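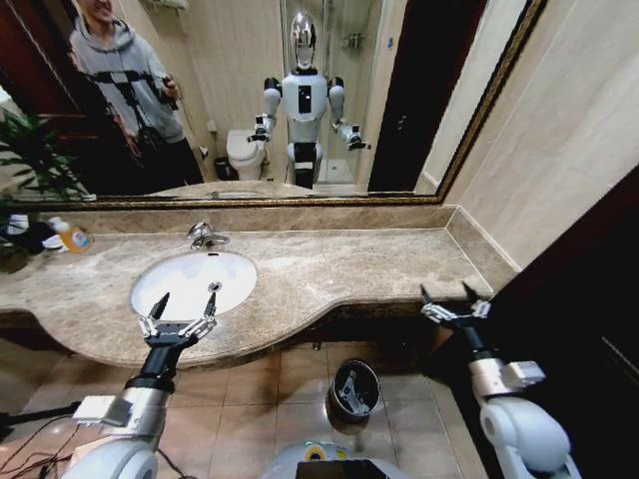
1/ Spent most of September in a bathroom. It was for work. A thread on collecting examples for a learning system, for anyone who pictured more glamour.

2/ The project is called Brukosum and the goal is dull on purpose: a robot that can tidy a bathroom it hasn't met before. Pick up the tissue, find the bin, leave the soap alone. Your average nine-year-old can do this and declines to.

3/ The robot learns from episodes. One episode = one small job, start to finish, with everything the cameras saw and everything the arms did. A person steers, the machine remembers. Then you put it all back and go again.

4/ We have 402 episodes we like. We recorded over 1,070. You may do that subtraction in private, as I did, in my car.

5/ Where did the rest go? Some had the clocks out of step between the arm and the camera, so the hand closes and then the picture of the hand closing turns up a bit later, like a dubbed movie. Those go straight in the trash. The model will believe anything you show it.

6/ Some were too good. Our best operator got so smooth that every pick came in from the same angle at the same speed. Lovely to watch. Train on only that and you get a robot that's helpless the moment a tissue lands three inches to the left.

7/ So now we ask people to be a little worse. Come in from the side. Miss, then fix it. The fixing is the part we want most. It is strange to write "please fumble more" in a performance note.

8/ Now, mirrors.

9/ Most of our earlier examples came from kitchens, and kitchens have very little to say about mirrors. A bathroom has a big one right over the spot where you need to work. In goes a robot with two grippers, and the head camera gets four. 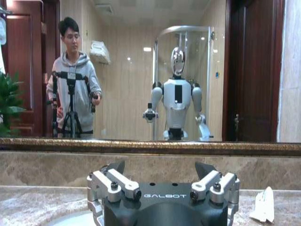 Ramesh Shakya
Data collection lead, Grundberg

10/ From the wrist it's the same trouble at close range. Your own fingers right up front, a strip of marble to work on, and past that a second room with a second robot in it, plus a guy in a gray hoodie who is looking down at his gear and does not care about your problems.

11/ A small paper thing on the counter: real, please pick up. Toilet in the mirror: also real, but behind you. Try explaining that difference to something that has only ever known pixels. I tried explaining it to our finance department and didn't do much better.

12/ First idea was to cover the mirror with a sheet. Worked great. We then had a robot that understood bathrooms with sheets over the mirror, for which the market is haunted houses.

13/ Second idea was to blank out the mirror area in software. Fine until the arm passes in front of it and half a gripper disappears. We threw away 94 episodes over that one and I would like us all to stop bringing it up at lunch.

14/ What we do now is leave the mirror alone and collect more of it. Lights on, lights off. Person in the reflection, no person in the reflection. Shower door open and shut. If the fake room keeps changing and the job stays the same, the model has a fair shot at working out which one to ignore.

15/ Does it work? Better. I'm going to say "better" and move briskly on to the next post.

16/ Other things that have cost us an afternoon: shiny floor tile. A steel bin, meaning a curved mirror you're supposed to put things in. And the robot's own head, chrome, very handsome, one more thing throwing light around the place.

17/ People ask why we don't do all this in simulation. We do plenty there. Simulated tissue is very well behaved. Real tissue has moods, and it sticks to a fingertip for no reason you can write down. Drop it the same way over and over and you never get the same tissue.

18/ The unsung job is reset. After every episode somebody puts the stuff back, but not in the same place, and also not in a pattern. Humans are awful at random. By midafternoon we'd all drifted to the same spot on the counter, so now there's a list of positions printed from a script and you do what the paper says.

19/ We also write one line of plain English with every episode. The guide says "describe the task." Entries so far include "pick up tissue," "tissue pick," "Get the tissue," and, late in the day, "again." I fixed those by hand. It was good for my character.

20/ Next up is 14 more bathrooms, if the Gotcombe office signs off on the travel. Different sinks, different counters, different lights. One bathroom teaches you one bathroom. I'd take ten episodes from a new place over another hundred from this one, and so would my knees.

21/ Someone in the replies is asking about the format. It's our own and we call it Sorrentino, after a sandwich shop. The converter lives in a folder called converter_final2. I won't be taking questions on this.

22/ Another one: "Do the operators need to be good at video games?" No. The ones who play a lot are fast on the first day and bored by the third. Patient people last longer. We had a former piano tuner who was superb.

23/ And yes, we've asked for a bathroom without a mirror. The property people sent us a listing for a garage.

24/ Back at it at 8:30 tomorrow. Today's list says tissue, position six, lights off, and I still have to find out who moved the soap.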